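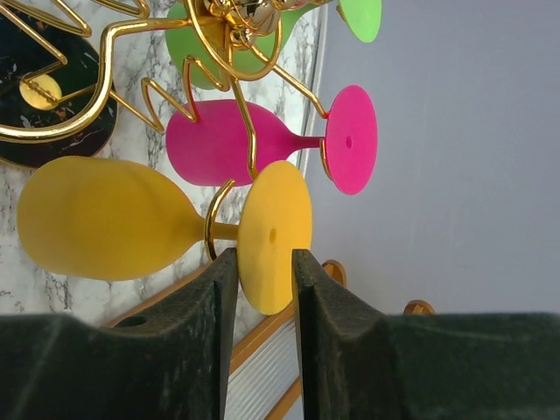 4.2 Putting glasses away: the stem as a handle and the foot as a sign

We had expected, when we set out on the Usavari household study, that drinking glasses would give us very little to write about. Plates stack, cups hang, pans go wherever there is room for pans, and glasses stand in a row in a cupboard until somebody wants one. The diaries taught us otherwise. Of the almost 3000 entries our households sent in, 1255 mentioned a drinking vessel of some kind, and 798 of those went on to say where it was put afterwards, often at a length we had not asked for and were very glad to receive.

Stemmed glasses took up far more of that writing than tumblers did. A tumbler goes back mouth up or mouth down and few people seem to mind which. A wine glass has to be held somewhere while it is being put away, and our writers were divided on where. Some took it by the bowl, as one would a cup, and complained of finger marks. Others took the stem between finger and thumb, turned the whole thing over and hung it or stood it on its rim. A smaller group, mostly people with racks, held it by the foot – the flat round base – and steered it into place from there. One Lomham diarist called this "parking it backwards", and the phrase stuck with us all through the coding.

Search this journal
Enter keywords, author or title
Go
Advanced search

Racks deserve a few paragraphs of their own, as they change what a person sees when looking for a glass. In a cupboard one looks at bowls. On a hanging rack, with the glass upside down, one may well be looking at feet, and the feet of most clear glasses look much alike. Coloured glasses are a different matter (Figure 3). With coloured glasses of the sort shown, the foot is the same family of colour as the bowl beneath it, and a person can reach for "the pink one" when a neighbouring foot is covering a good part of its bowl.

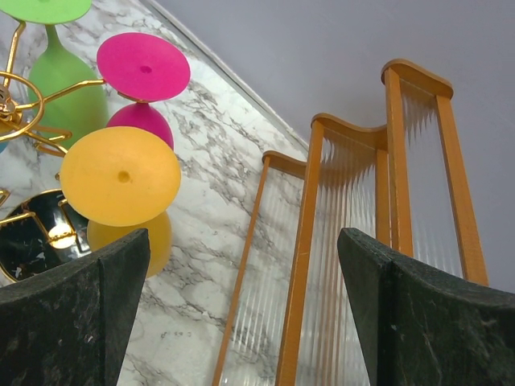
Figure 3. Green, pink and yellow stemmed glasses held upside down on a gold-coloured metal rack, seen from the side of the feet.

The way the pieces overlap in Figure 3 is worth a moment, because it came up again and again in the diaries under other names: crowding, nesting, "all in a heap". The yellow foot lies across part of the green bowl and part of the pink one. With thin glass, several of our writers told us, this sort of closeness made them nervous, and they left gaps or gave up on the rack altogether and went back to the shelf. Those with silicone glasses wrote about crowding too, but in a much more easy-going way. They disliked having to move one glass to get at another. Breakage hardly came into it.

We also coded for the order in which glasses were put away. Households with racks tended to fill the far places first, then work towards themselves, and those who did it the other way round generally said so with some annoyance. Our Skodell households were the most settled in this. Several of them had a fixed place for each colour, agreed on years ago and never written down until we asked, and visitors who helped with the washing-up were forgiven for getting it wrong, though the glasses were then quietly moved. The Pellegrini interviews, which we carried out after the diaries had closed, bear this out very nicely: people who could not tell us the order of the cutlery in their own drawer could tell us straight away which glass hung nearest the wall.

4.3 The surface underneath

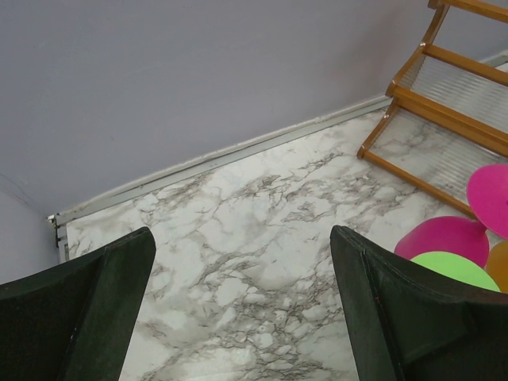
Elli Oksanen
Usavari Household Study, Lomham

My own part of the coding dealt with surfaces, and I ought to admit that I came to it rather reluctantly. Few diarists wrote about the surface under a rack unless something was the matter with it. When they did write, it was pattern that came up most, and marble patterns above all. A white ground with grey and brownish veins was praised for hiding crumbs and scolded for exactly the same thing. Glossy finishes drew remarks about light, chiefly that a surface which shines near the wall makes one wipe it oftener than one would otherwise bother to.

Then there is the strip along the join, where a patterned surface meets a plain painted wall. I gave it a code of its own after the first batch of diaries, expecting to drop it later, and I never did. Small dark marks and specks along a pale trim were mentioned by people who had no other complaint about the room, and a raised lip was named as the place a cloth always misses. One writer kept an old toothbrush for it. Another had moved her glass rack so that it stood in front of the worst stretch, and told us, very cheerfully, that this had settled the matter for her.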